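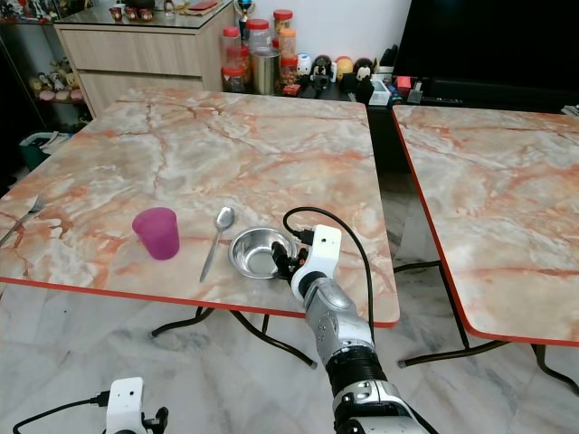
A small table with a magenta cup, a steel spoon and a shallow steel bowl.

Folding table (household)

A folding table, for anyone who grew up without one, is a table whose legs tuck away so the whole thing can live behind a door until somebody's hungry. I've edited this entry for Kitden more times than I'd like to admit, mostly because I keep buying the things.

Size and shape
The small square kind is my favorite. It seats two people who like each other, or four who don't mind elbows (my family is the second sort). Long ones get used for parties and yard sales, but they're a pain to carry down a hallway. Put two squares side by side and you've got most of the benefit, and you can still get one through the door by yourself!

Tops and edges
Marble patterns are popular, and I get why — crumbs and water spots hardly show up against all that swirl. Peach, pink and white are the colors I run into most. A thin contrasting edge, often red, goes around the outside and makes a plain table look a bit dressed up. Check that edge before you buy secondhand. If you can get a fingernail under it, so can everything else.

Legs
Black metal legs are common. On many models they cross underneath, and that's what makes the table fold flat. Tormod Midtbø, who edits the furniture pages with me, prefers a height of 70 centimeters for eating. I'd go a touch lower for kids.

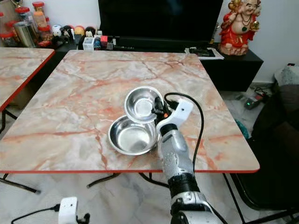 Two stainless steel bowls on a folding table with a marble-patterned top.

What goes on top
Steel bowls and spoons are a natural match, light to carry and hard to break. They do clatter, so I put a cloth down at breakfast. Bowls of the same shape can go one inside another between meals, and plastic cups can sit in the corner where nobody's sleeve will catch them.

Care
Wipe the top with a damp cloth and dry the edge band too. Skip scouring pads, they dull the pattern. I oil the hinges every August — one drop each is plenty, or you'll find the rest of it on your floor.

See also: Card table; Nesting bowls; Tray table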